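Bayu Goh and Syafiqah Menon, second draft, October

## What we asked

Kumdale Library says its new reading chairs make people stay longer. The poster by the door claims visits got 39 percent longer. We wanted to know where that number came from, and after two weeks we still don't.

The library let us use its sign-in sheets, with 1035 visits on them. Only 117 had both a time in and a time out. The rest were blank or unreadable, so any average comes from people who bother to sign out, and they may be the ones who stay long anyway.

A padded seat in brown, fuzzy fabric on a dark wooden chair looks more inviting than bare plastic. We don't dispute that. Looking inviting is a weak reason to believe a percentage.
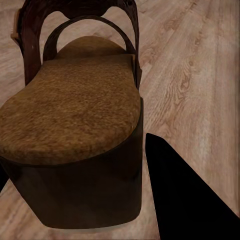 ## Problems with the claim

The chairs came in just as exams started at Mandlow, when the tables fill up every year. Irfan Siregar at the front desk told us the heating was fixed that month too. We can't separate the three.

Our own survey has some 1000 answers missing if it is meant to match the sheets.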